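Community Help > Desktop Computers > Storage and Drives

Swapping a drive that sits in a blue plastic caddy, and should I clean the case while it's open?

Posted by sakalauskas_b
2,057 views
10th November

I have an older desktop that I use for scanning and for storing family papers. The drive in it is 500 GB and it's nearly full, so I bought a used 500 GB drive to go in as a second one and then thought better of it, because the case only seems to have room for one. Now I'm thinking of taking the old drive out and fitting something larger in the same place.

The drive is held in a blue plastic caddy. I've never taken one of these out. The other drives I've handled over the years were held by four screws in a metal cage, and you needed a long screwdriver and a lot of patience. This one has a rounded blue tab at one end and long thin rails, and I can see part of a green circuit board between the blue plastic and the black housing. 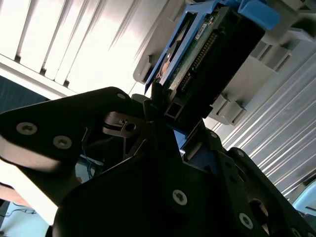

The drive module with its blue caddy, latch tab at the top right.

What I'd like to know:

Do I press the tab or pull it? I don't want to snap it. The plastic is old and I doubt I can get another one here in Andedport.

Do I have to unplug the cables first, or does the caddy have to come out before I can reach them?

Will a different drive fit the same caddy, or is it made for one model?

Also, the processor has no heatsink on it at the moment. I took the heatsink off in May to clean it, and then the machine sat on a shelf all summer. I know it needs new paste before I start it. I have a tube from a Runex kit that came with a fan a long time ago. Is it worth using or should I buy fresh?

I have an anti-static strap but no manual. The side panel comes off easily, so getting in isn't a problem.

Thanks in advance.

Posted by flistis_bench

I've done a good many of these, so I'll go through it in the order I would do the work.

Shut the computer down, pull the power cord out of the back, and press the power button once with the cord out. Lay the case on its side on a table with the open side facing up. Put your strap on and clip it to bare metal on the chassis. Paint doesn't conduct well, so find an unpainted edge.

Look at the cables before you touch the caddy. A SATA drive has two: a narrow data cable and a wider power cable. On some cases the plugs face you and you can take them off first. On others they face the back of the bay and you have to slide the drive part of the way out to get at them. Whichever it is, hold the plug and pull straight. Don't pull on the wire, and don't rock it up and down, because the plastic tongue on the drive side breaks easily. If the data cable has a metal clip, squeeze the clip while you pull.

The tab: on most of the caddies I've had in my hands you squeeze or press it toward the body of the drive, and that frees the caddy from a slot in the bay. It should move a little way and stop. If it doesn't move with light pressure, try the other direction before you push any harder. There may be a lock or arrow molded into the plastic close to the tab, and a flashlight held low to one side will make it easier to find.

When it lets go, slide the caddy out in a straight line. Support it from underneath if it's a spinning drive. They weigh more than you expect, and a drop of a few inches onto a table can finish one off.

To get the drive out of the caddy, look along the long sides. The usual design has small metal pins that sit in the screw holes of the drive. You flex one side of the plastic outward until the pins clear, then tip the drive up and out. Go slowly with old plastic. If the room is cold, let the caddy warm up indoors for a while before you bend it. A few designs use screws through the side, so check for those before you bend anything.

As for fit, desktop hard drives that are 3.5 inches wide have their side holes in standard places. A few of the very large ones leave out the middle holes. If your caddy has pins at the middle position, look at the new drive's hole layout before you buy. A 2.5 inch drive will need an adapter bracket, which is a cheap part.

Putting it back is the same thing in reverse. Slide it in until the tab clicks, give it a light tug to be sure it has caught, and reconnect the data and power cables.

One more thing – copy your papers off the old drive before you start. You can do that with a USB enclosure, or put the old drive on a spare SATA port for a day if the board has one.

Posted by andedport_attic

just press the tab. mine were like that and I never broke one

buy new paste, it costs next to nothing

Posted by quietfan80

Adding to the first reply on the parts it left out, mainly the processor and the cleaning.

Old paste first. If your tube has separated, with oil coming out ahead of the gray, throw it away. If it comes out smooth and even, it will probably work, but I would still buy fresh. You're going to the trouble once and you don't want to do it again in a month.

Clean the top of the processor while it's still clamped in the socket. Leave the retention lever down. There's no need to take the chip out to clean it, and the socket under it is far easier to damage than anything else in the case. Use a lint-free cloth or a coffee filter with a little isopropyl alcohol, 80 percent or stronger, and wipe from the edge toward the middle so that you don't push residue over the sides. Let it dry. Do the base of the heatsink the same way. Then a dot of paste in the middle the size of a small pea, and lower the heatsink straight down.

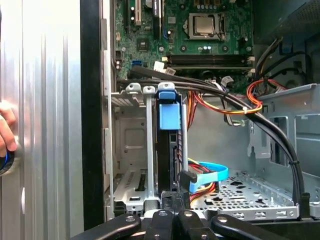 Can I vacuum the dust out of the case instead of using canned air?

A household vacuum is best kept away from the board, since the moving air and the plastic nozzle can build up static, and a strong one can pull small jumpers loose. Use short bursts of canned air with the can upright, and hold each fan still with a finger so it doesn't spin. A soft, clean paintbrush is good for the corners.

Carrying on with the heatsink: tighten it in a cross pattern, a couple of turns per screw, going corner to corner. If it uses push pins, press opposite corners together and check from the back of the board, if you can see it, that all of them have come through. Plug the fan back into the header marked for the CPU fan. People forget this, and then the machine beeps at them or refuses to start.

While the drive is out, look at your cables. If there's a thick bundle running over the board, see whether it can go along the side of the case and be held with a reusable tie. You don't need to make it pretty. You only want it clear of the fan and of the space where the caddy slides. I once pinched a power lead behind a caddy and couldn't work out why the tab wouldn't click. I spent most of an evening on it.

Press down on both ends of each memory module too. After a summer on a shelf and being moved around, one may have lifted slightly. The latches should be fully closed against the ends.

First start: leave the side panel off, connect the monitor and keyboard, and go straight into the BIOS. Look at the processor temperature and leave it sitting there for ten minutes. If it climbs steadily and doesn't level off, shut down and reseat the heatsink. After that, check that the new drive is on the list. A new drive won't show up in the file manager until you've set it up in Disk Management, so don't send it back before you've looked there.

On the used drive you already bought: I wouldn't throw it out. Put it in a USB enclosure and keep a second copy of the papers on it, stored in a different room from the computer.

Posted by sakalauskas_b

Thank you all. I found a small arrow next to the tab with the flashlight, so I know which way it goes now. I've ordered paste and a USB enclosure and I'm going to copy everything over before I touch the old drive again.

The caddy does have pins at the middle position, so I'm glad that was mentioned. I'll check the hole layout on the one I was looking at and post back if it doesn't fit.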